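Boards > Household > Laundry & Linens > Why are my towels stiff as a board??
Last updated: 20th May

We use cookies to keep you signed in and remember your settings. By staying on this site you accept them. Manage choices

Why are my towels stiff as a board??

lintqueen_divya
Okay, I need help before I throw everything out and start over. We moved to Telcombe in November and ever since then my bath towels have been coming off the line like roofing material. I'm not kidding, I stood one up against the bathroom wall and it stayed there for a good few seconds (my son thought this was the best thing I'd ever done).

Same detergent as before, same line, same towels. The only thing that's changed is the house and I guess the water. I've been adding extra fabric softener and if anything they're worse, and now they don't dry you either, they just sort of push the water around. My sister says buy a dryer. I don't have room for a dryer! Any ideas?

Divya Achari, losing it slightly

gt_rustton
Stop the softener. Today. Softener leaves a coating on the loops and that's your pushing-the-water-around problem right there. I used it for 17 years because my mother did and I thought towels just got bad at drying when they got old.

Wash them hot with no softener and a cup of plain white vinegar in the rinse, then again hot with nothing at all. You'll be amazed what comes out in the water on that second wash.

Grethe

kuohua_ho
Agree on dropping the softener, not so sure on the vinegar. A cup every wash is hard on the rubber door seal over time, at least it was on mine. Once to strip them, fine. I wouldn't make it a habit.

Divya, what's the water like over there? If the kettle is crusty you've got hard water, and then it's minerals plus detergent that never rinsed out. Two different problems piled on top of each other.

lintqueen_divya
The kettle is DISGUSTING. I descaled it when we moved in and it's already got that white stuff again. So that's a yes I suppose.

gt_rustton
My seal is 14 years old and perfectly fine, Kuo-hua, and it's had vinegar every single week.

kuohua_ho
Then you have a better seal than I did. I paid for a new one and the repair guy pointed right at the vinegar bottle on the shelf.

viorica_g
Hi all, long time reader. I went through this with a stack of tan ones, the cheap terry kind with the woven band near the end. The band was half the trouble for me, it shrinks more than the rest of the towel and then the whole end ruffles up and goes hard. Nothing you do with vinegar fixes that part, you have to pull it straight while it's damp. I grab both corners and give it a good snap, then tug the band sideways a couple times before it goes on the line. It took me ages to figure that out and I felt pretty dumb after. 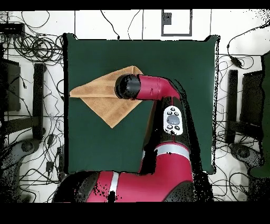 Tan towel on the green mat. You can make out the darker band across the upper part.

Also, how full is your machine? I was stuffing mine. Towels need a lot of room to rinse, way more than you'd think, and when I cut the load down they got softer in one wash without changing anything else. More loads, I know, I know. But still cheaper than new towels.

lintqueen_divya
Um. Very full. Like, push the door shut with my hip full.

laerke_d
Ha, hip-closers unite. I'm the same and I know better.

I'll disagree with everybody a little here and say it's mostly the drying. Line drying with no wind will give you stiff towels no matter what you do in the wash. The loops dry flattened and stuck together. My grandmother, who never owned a dryer or a bottle of softener in her life, used to shake every towel hard before hanging and then again halfway through, and hers were lovely. I do the same, and on days when there's a good breeze I can skip the second shake.

If you're drying indoors in winter, put a fan on them. Just a cheap one pointed at the rack. Big, big difference.

viorica_g
Ooh, the fan is a good idea. We dry in the hallway half the year and there's no air moving in there at all.

gt_rustton
Shaking helps, sure, but you can shake a coated towel until your arms fall off and it'll still be a coated towel. Strip first, then shake.

laerke_d
Fair! I've never had to strip one so I can't argue.

kuohua_ho
Something else for Divya: cut the detergent. People in hard water areas get told to use more and then the machine can't rinse it out. I use a water softening powder (mine is Nekex, any of them should do) with half the detergent I used to, and I run an extra rinse. The line on the cap is way too high for towels, in my opinion.

gt_rustton
On this we agree. Write it down, everyone.

viorica_g
Does it matter how you fold them? I've got a tiny cupboard and I've been pressing them in hard to make the stack fit, and I wondered if that was flattening the loops too. I keep changing my mind about thirds or halves. I even tried starting from a triangle at one point, don't laugh. 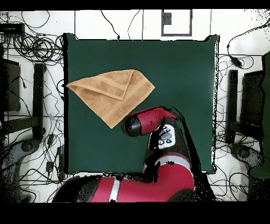 Same kind of towel in a rough triangle, fold line showing.

laerke_d
Not laughing, my kids fold everything in triangles! I do halves longways, then thirds, with the folded edge facing out. It looks neat and you can pull one without the rest coming down. I don't think folding makes them stiff, but squashing them into a cupboard when they're even a tiny bit damp makes them smell, so leave some air in there.

kuohua_ho
I roll mine. Takes less space on an open shelf.

gt_rustton
Rolled towels are for hotels. They unroll on me every time and I end up with one long sausage on the floor.

kuohua_ho
You're not rolling them tight enough, Grethe.

lintqueen_divya
Okay UPDATE. I did the hot wash with vinegar, then hot with nothing. Four towels at a time, which felt ridiculous, the drum looked practically empty. The water on that second wash was cloudy and kind of foamy and I hadn't put any soap in!! Gross. Then I snapped them, pulled the bands like Viorica said, shook them, hung them, went out at lunch and shook them again. My neighbor definitely thinks I'm angry at my laundry.

They're not fluffy like store towels but they bend again, and they dry you! I've got one set left to do, the big Steinarsdóttir bath sheets we got for our wedding, and I'm a little nervous about those since they weren't cheap. The label says warm only. I've also got the softening powder on my list for the weekend.

viorica_g
Yay!! So glad. I'd go with the label on the bath sheets, warm and a longer soak.

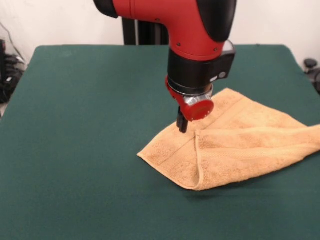 Can I go back to softener once in a while if the towels are stripped and feeling good, or does one wash undo everything?

One wash won't ruin them, but the coating builds up a little each time, so keep it to a rare treat and leave it out of the next several loads. If it's the smell you like, put it on your sheets.

laerke_d
Or dryer balls, if you ever do find room for a dryer, Divya. Mine are wool and they've lasted forever.

kuohua_ho
For the bath sheets, do one alone first and see how it comes out before you commit the whole set. And measure the vinegar, don't just glug it in.

gt_rustton
I glug it in.

lintqueen_divya
One bath sheet is soaking in the tub right now, warm water, measured vinegar (sorry Grethe). Will report back tomorrow night once it's been on the line.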